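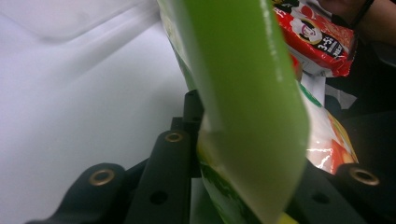 Stallumari Skesura headphone stand with charging pad

I've had the Skesura on my desk since the first batch arrived at the shop, and I like it far more than I thought I would. It's a stand for your headphones with a charging pad in the foot, so your phone or your earbud case can sit underneath and top up while you work. I used to have two cables and a hook doing the same job (badly!), and now I've got one cable going round the back of the monitor.

The arm is 20 cm tall in the short version and the pad charges at up to 9 W. That won't win any races, but I drop my phone on it after breakfast and forget about it till lunch. Thick cases can be a nuisance. Mine has a card pocket and I have to take the card out first.

Colours are grey, cream, dark blue and a rather loud orange. I went for the orange - no regrets so far. Colm Gallagher in our returns department swears by the grey and says the cream one shows every mark, so bear that in mind if you eat at your desk like I do.

What you get

Stand and foot (one screw, key included)
USB-C cable, almost 20 inches long
Spare rubber ring for the top rest
Printed guide

The cable is on the short side and there's no plug in the box. If your socket is under the desk, add the longer Ametepe cable to your basket. It's the one I use myself.

Will it fit my headphones?

The top rest takes bands up to 18 mm thick. Big studio pairs are usually fine, and small folding ones sit a bit loose but they don't slide off. Johanna Schwaiger wrote in to ask about gaming headsets with a fixed mic - yes, just hang them with the mic pointing away from the arm.

Delivery

Orders go out from Undale. The orange is low at the moment and more are due in July.

Page updated May 19, 2026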